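FOR IMMEDIATE RELEASE

Pleston Author Tells of Faith After Losing His Sight in New Book

PLESTON, 10th May. Grotero Press announces the publication of "The Lamp Was Still Lit", the first book by Sotiris Spanos, a former schoolteacher who became blind at the age of 53 and who writes that in the years after he learned to pray again.

Mr. Spanos taught mathematics at the Gakside school until an illness of the optic nerve took his sight in the course of one August. The book tells about the hospital, the anger he felt at God, and the small evening group at Rallis Street Church where he was at first a very unwilling guest.

"I did not go there to be comforted," said Mr. Spanos. "I went because my sister drove the car and I could not drive it anymore. I sat at the back. After some months I noticed that I was saying the psalm together with the others."

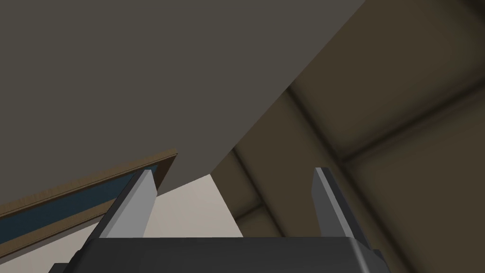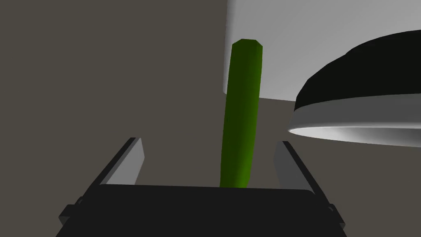
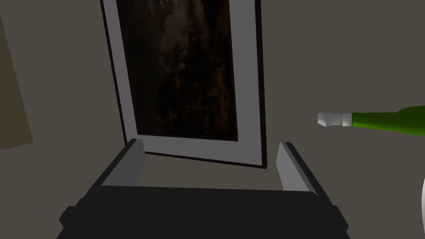 About the Book

The text was dictated over two winters and written down by Jummai Obi, a member of the same church. It has 14 chapters, and each one opens with a psalm verse which the author knows by heart. Areti Mitsotakis-Vlachou, editor at Grotero Press, said that the publisher changed very little in it.

"He does not hurry to the happy part," she said. "Readers who are in a hard time will be thankful for this."

A first printing of 3,280 copies is now in bookstores. A further 700 copies in large print, and an audio edition read by Majdi Semaan, will be given free of charge to hospitals and care homes which ask for them.

Public Reading

Mr. Spanos will speak at Rallis Street Church in Pleston on the evening of publication. The entrance is free and the hall has seats for 617 persons. Pastor Vangelis Pappas will lead a short prayer before the reading. Copies can be bought at the door.

Press Contact

Review copies and interviews: Areti Mitsotakis-Vlachou, Grotero Press, Pleston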